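Rindis bench, gripper and cable
2022-11-28

Picked up again with the arm this morning, and I'm glad I made myself go through the September notes first (tedious as they are), as I'd clean forgotten that we had moved the cable clamp back then. The counter stood at 910 cycles since the finger pads were last changed, well short of the 2,000 that we allow ourselves, but Brophy had a go at it last week and wrote "bit of a wobble on closing" in the margin, and I'd sooner look at a wobble early than late.

So, power off, fingers off, everything wiped down. The lower finger screw took nearly a quarter turn, which I think was the whole of poor Brophy's wobble! Put both fingers back, checked they ran parallel through the full travel, then homed the gripper 2 times, and it came back to the same place on each go. Left the toy kitchen things laid out on the table just as they were, so that whoever runs the pick list next has something to aim at. 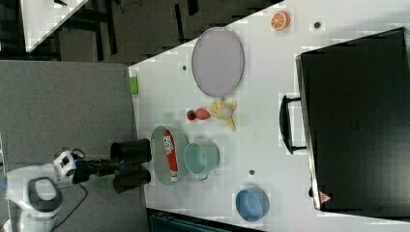

Fingers open beside the oval dish, cable in its loop.

Now the cable. I keep going back and forth on how much slack to leave it. Too tight and it tugs at the wrist when the arm reaches across to the far side of the table, too loose and one day it will hook itself round the handle on the green one, and down goes everything. I've settled on a loop of some 300 mm measured from the clamp, and I've put a turn of tape on the cable at that point, so please clamp at the tape and don't pull it through, however tidy it would look.
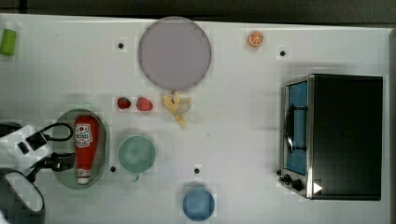

Grundia Handling Group, bench notebook

After the refit I took the arm slowly over to the oval dish and back at low speed, with a hand near the stop button, watching the cable more than the gripper. No snagging that I could see. I haven't yet tried the reach over towards the big black box on the right, and would rather have somebody with me for that one, as it's a tall thing to clip with a wrist.

Still to do: spare pads from Itar (ordered, no word yet), a new label for the clamp, and a proper torque figure for those finger screws in place of "snug", which is my own handwriting, I'm sorry to say. Counter is back at zero. Brophy, if you feel the wobble again, write down the cycle number next to it and come and find me.

Cillian Moriarty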